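Ainda não dobra lençóis
Leitura de 2 min
Março – por Vi

Voltei a pensar hoje, já depois do jantar e com a loiça por lavar, na velha questão de saber se as máquinas já conseguem fazer o trabalho de uma casa.

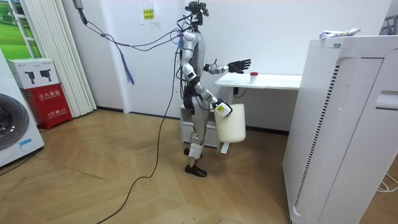 A minha irmã diz que sim, que é só esperar mais um bocadinho, e eu gosto tanto do entusiasmo dela que quase me deixo convencer. Mas depois ponho-me a pensar no que é, de facto, arrumar uma sala: segurar o balde numa mão enquanto a outra vai à mesa buscar um copo, e fazer tudo isto sem bater nos móveis nem tropeçar nos fios (coisa que eu própria nem sempre consigo!). Um copo com tampa é fácil para mim, que lhe conheço o peso só de olhar. Para uma mão de dedos pretos e articulados, imagino que seja uma tarde inteira de trabalho.

Li o folheto da Zerideo de uma ponta à outra, com o chá a arrefecer ao lado. Dizem que experimentaram 384 tarefas domésticas e que 203 correram bem à primeira – o que me parece muito bonito, embora eu quisesse saber quais foram as outras. Aposto que os lençóis de elástico estavam lá. O Grorkier, que é o aspirador cá de casa, custou mais de 1.660 reais e continua a ficar preso debaixo do sofá, coitadinho, e eu continuo a ir lá buscá-lo de joelhos e a falar com ele como se fosse um gato.

Enfim, gostava de ter ajuda com os baldes, que as minhas costas já se queixam. A cozinha prefiro que fique comigo, pelo menos o arroz. Amanhã tenho de ligar para a oficina por causa da máquina de lavar e comprar sabão, que acabou.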